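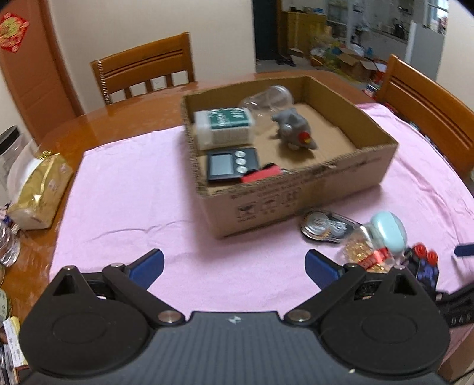
About Nadier

Nadier is a small company that builds a robot arm for putting household things into boxes and taking them out again. We work at a dining table most of the time and in a shared workshop the rest of it. We have five people, one arm that works on a good day, and a long list of things we used to believe about robots.

If you got here looking for a machine that will clean your kitchen, we don't have one. We'd be careful with anyone who says they do. We've watched a lot of demo videos and our first question is always the same: how many takes?

How we started

Raghda Harb spent years fixing packing equipment, the kind that handles one product in one size and stops dead when a carton shows up dented. She bought a kit arm for home out of curiosity. The box it came in promised it would "handle everyday objects." It handled the foam block that came with it. It would not handle a spoon, a sock or a bag of rice, and it knocked over a glass she was fond of.

She wrote a long and fairly rude review. Periklis Tzanetos read it, wrote back to argue with her about the wrist joint, and lost the argument. They started the Sultance arm that November with a parts budget of $300, which was spent before they had a shoulder. The second budget was $900. We stopped calling them budgets after that.

What we build

Sultance is a bench-top arm with a two-finger gripper. It clamps to the edge of a table. You can build it at home if you own a drill press or can borrow one, and if you have patience for cable routing, which none of us did at the start. The drawings for the base and the upper arm are finished. The wrist has been finished several times.

Penora is the software that goes with it. Dagný Bech writes most of it. It takes recordings of a person doing a task with a gripper in hand and tries to get the arm to do something similar. We say "similar" on purpose. Dagný had the word "learns" taken off an earlier version of this page and replaced with "tries to copy." She was right, and the sentence got worse, and we left it that way.

That's the whole product line. There is no app. We don't sell a subscription and we won't be adding your toaster to anything.

The box work

Most of our time right now goes into what we call the box work. Put an ordinary cardboard box on a table, put ordinary things in it and around it, and move them with a gripper you hold yourself. Bottles, plastic jars, small toys, shiny bags. No foam blocks.

We were slow to come around to this. Periklis's view was that holding a gripper in your hand proves only that a person can pick up a jar, and he has a point. A person leans in, looks again, changes the angle, gives the jar a nudge with the side of the finger and doesn't notice doing it. What changed our minds was how hard we found it. Give somebody two fingers where they usually have ten and ask for the thing at the back of the box, and they get humble fast. We learned more about the approach angle in one afternoon of that than in a month of moving the arm around with a joystick.

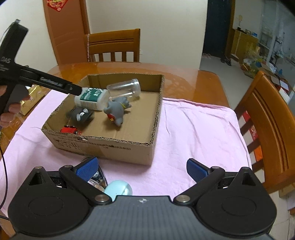
Box work at the table: two hand-held grippers, with the bottle, the clear jar and the gray animal in the box.

Clear plastic is still our worst material. You can see straight through it, and so can everything you might use to find it. Shiny bags are next, as they throw light all over the place and change shape when you touch them. Anything rubbery is a pleasure by comparison. We'd be suspicious of any results page that lists only rubbery things.

We also like a cloth on the table, which a visiting engineer once told us was bad practice. It wrinkles, it shifts, and it gives you folds that look like edges. So does every table we've ever eaten at. If the arm only works on a bare white surface then it works in a showroom, and we don't live in one.

What the numbers say

We keep one results sheet and anybody who asks can read it. The last full run with the Sultance arm (the arm by itself, no human hand on it) was 46 tries at taking a mixed set of things out of a box and setting them down upright. It managed nine. Maysoun Karam runs these tests, and she has a strict idea of "upright." If it falls over before she has finished writing the line, it fell over.

We have been told that this is a bad number to put on a company page. It is a bad number. An earlier run looked much better until Maysoun went through it and found that somebody had been turning the jars a little between tries so the lids faced out. That somebody was Raghda, who says she was tidying. The run was thrown away.

Where we work

Two places. The dining table is in Raghda's home, and it's where the box work gets done. Her family has been kinder about this than we would have been.

The cutting, drilling and anything that smells happens at MacLeish, a shared workshop where we rent a bench and a locker. MacLeish has a good lathe, a bad lathe, and a laser cutter with a sign-up sheet that people treat as a suggestion. If you're building your own Sultance you can usually find us there in the evenings. Bring your parts along. Please don't bring a slide deck.

Who we are

Raghda Harb - founder, mechanical design, answers most of the email.
Periklis Tzanetos - joints, gripper fingers, and disagreeing with the mechanical design.
Dagný Bech - Penora, from the motor drivers up.
Maysoun Karam - testing. Has the last word on what gets published.
Sawsan Aoun - orders, accounts, and the build evenings at MacLeish.

Sawsan joined us after coming to a build evening as a guest. She had built the base from our drawings and it rocked, and she had a page of notes showing that the drawings were the reason. The current drawings are hers in all but the title block. We should fix the title block.

What we won't tell you

We won't tell you how many years until there's a robot in every home. People have asked us at talks, and once at a dentist's office. We don't know, and the forecasts we've read seem to move back at the same pace as the calendar.

We won't tell you a home-built arm saves money or time. Ours hasn't. It takes things out of a box slower than a small child would, and the child doesn't need to be re-zeroed after lunch. People build one to find out how it works, or to have a go at a problem that looks easy and isn't. Those seem like good enough reasons to us.

We won't say it's safe to leave running while you're out. Sultance has a stop button on a cord. Keep the cord where you can reach it.

Building one yourself

The drawings and parts list are free and you can download them from the Drawings page. Read the known problems list first, all of it, including the part on the elbow belt. We sell a bag of the awkward parts (the finger linkages and the pivot screws mostly) for people who can't cut their own. Everything else you can buy at a decent hardware store or pull out of a dead printer.

If you build one, send us your results, especially the poor ones. Write down what you put in the box, what you put the box on, and who moved the jars. A video is fine as long as it's the whole video.

Questions about parts and orders go to Sawsan. Questions about Penora go to Dagný, who would like you to attach the log. Offers to "disrupt" something with us can go to Periklis, who reads them out loud at MacLeish.

Page last checked by Maysoun, 2019-09-22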